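Tukalbridge Neighbors Forum > House and Home > Canister or upright for hard floors?

nutico_fan
Posted August 28, 2018
We move into a place in Tukalbridge next month. Hard floors everywhere except one bedroom. My wife wants a canister and I grew up with uprights. Budget is modest and we have 2 cats. What do people use?

Mateja Mladenović
Canister, no question. On hard floors an upright with a brush roll just throws litter at your ankles. A canister with a plain floor head picks it up, and you can get under the bed without moving it.

erent_st_dad
Disagree. I had a canister for 6 years and hated dragging it around. It hit every door frame in the house. The upright lives in the hall closet and takes up no room. The hose on a canister never stores well.

Mateja Mladenović
Hang the hose on a wall hook. Mine has been on one since April.

gwen_p
We have a canister at work and I'm the one who usually ends up vacuuming.

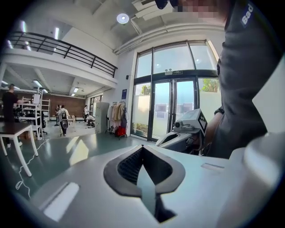
Work, dark gray jacket on the right

My view is that suction matters less than cord length. Ours is 20 feet and I still change outlets twice per room. Check that before you look at anything else. Also check what bags cost. The cheap machine I had before took bags that only one store carried – Ansah Hardware, and they stopped stocking them.

erent_st_dad
Bagless solves that.

gwen_p
Bagless with 2 cats means emptying a cup of hair and dust after every room. I'd take bags.

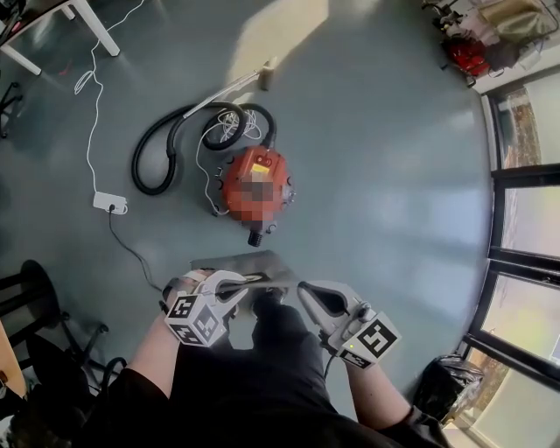
Red canister, hose and wand on the floor

erent_st_dad
That hose is my whole argument.

tomk8
Either kind is fine. Buy used and put the savings into a decent floor head with soft bristles. I got 8 years out of a secondhand canister and only replaced the filter and one wheel.

nutico_fan
Thanks all. Leaning canister, with bags. Does anyone know if the wall hook works on plaster?

Mateja Mladenović
Yes, but use an anchor. Mine pulled out the first time.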